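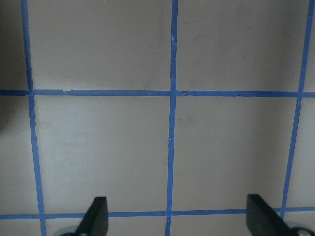
You don't soak them in the pot you're going to cook them in, according to Tibor Dobos, and if you do you should at least have the decency to keep quiet about it. I had just finished telling him, so that was that. The beans were in the Juvard, the Juvard was on the stove, and it was ten at night. I said beans have no memory. He said mine would.

So, May, and bean soup. I know it's a winter dish. I've been told it's a winter dish by my sister, by the woman at the checkout at Ayala and by the thermometer. But the Grerkerdale street supper takes whatever you signed up for, and back in the snow I wrote "bean soup, lots" on the sheet in my best handwriting. There will be 70 people. Some of them have seen me eat.

I bought the beans last week. Ayala had the speckled ones, cranberry beans or close cousins, in a bin with a scoop that had clearly been in the cornmeal first. The smoked hocks came from Grollik, where you have to ask, and where asking gets you a look. I wanted four. He brought out three and a piece of something he called "also hock." I paid for also hock. It's in the soup now, and we'll all find out together.

A trial batch tonight, to be on the safe side. Hock in cold water with a bay leaf and half an onion, up to a slow blip, skim, wait. Beans in after the first hour. Carrots and parsley root after that, except there was no parsley root, so a parsnip is standing in for it and trying not to draw attention to itself. The smell got as far as the front steps. The neighbor's dog came and sat.
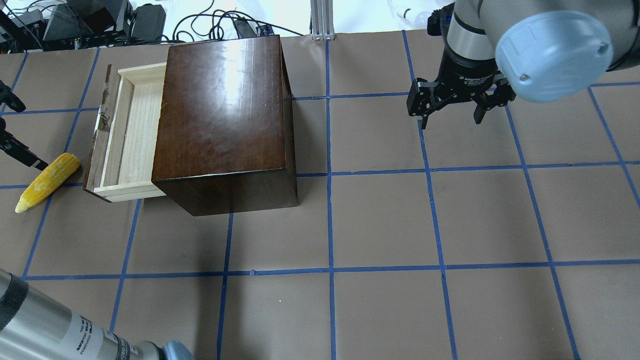 Corn and box on the taped table.

The row started over thickening. My grandmother browned flour in lard, threw in the paprika off the heat and let it all down with a ladle of broth, and the soup came out the color of a good brick. Tibor doesn't hold with flour. He takes out a cup of beans, mashes them with a fork and puts them back, and then goes on about it as if he'd split the atom. I made it her way. The first roux I burned while writing the paragraph above this one. Burned paprika tastes like licking a stove, in case anybody is tempted. The second roux was fine, maybe a bit pale, and I stood over it like a prison guard.

Then the pinched noodles. Egg, flour, salt, no water, a dough so stiff it fights back. You pinch off bits the size of a fingernail and drop them in for the last few minutes. For one pot this is soothing. For the real batch I did the arithmetic on the back of the Grollik receipt and came out at something over 1000 pinches, and then I turned the receipt over and looked at what I'd paid for the hocks, and neither side cheered me up.

I could make the noodles ahead and dry them on a tray. My grandmother did this on the spare bed, on a clean sheet, and you had to remember not to sit down. I don't have a spare bed. I have a couch and a
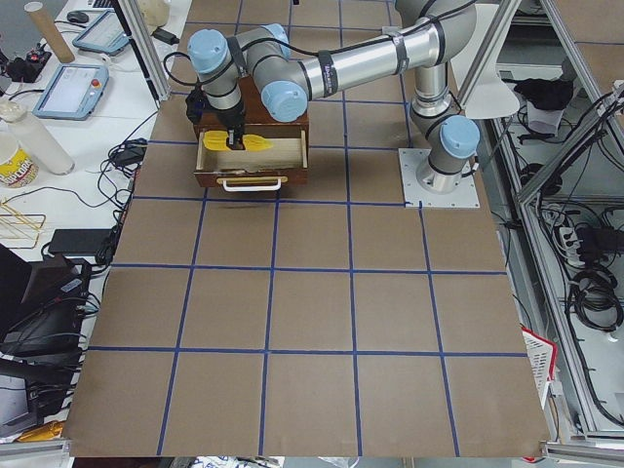
husband on it, and he's been spoken to, but he takes the view that he was there first. The ironing board is a possibility. So is telling the whole of Grerkerdale that the noodles are traditional only at weddings.

Ate the first bowl at twenty to midnight, with vinegar and a spoon of sour cream. Broth good. Beans good, skins a little tougher than I like (I salted early, and I will not be admitting that to Tibor either). The parsnip was sweet and rather pushy. Two noodles had joined up into something you could have stopped a door with. The also hock was, as far as I can tell, hock.

Second bowl to check the first. Third bowl standing up, which doesn't count.

For the big day: more vinegar on the side, twice the garlic, and beg the loan of a second pot, as the Juvard holds 20 quarts and it's going to be a near thing. Buy parsley root if there's any to be had. Soak the beans in a bucket, so that when he asks, I can look him in the eye. Left the rest to cool on the back step with a brick on the lid, on account of the dog.

Print this entry | E-mail to a friend
Shares: 63
Comments (4)

marge_on_the_hill
My mother put a smoked rib in with the hock and a spoonful of plum jam right at the end. I've never dared tell anyone about the jam until now.

Tibor Dobos
I read this. A bucket is acceptable. Flour is still wallpaper paste.

pinchandstir
Dry the noodles on an upside-down sieve, they don't stick. Also you can grate the dough on the big holes if it's stiff enough. Saves your thumbs.

marge_on_the_hill
Grating is cheating but I do it too. What time is supper?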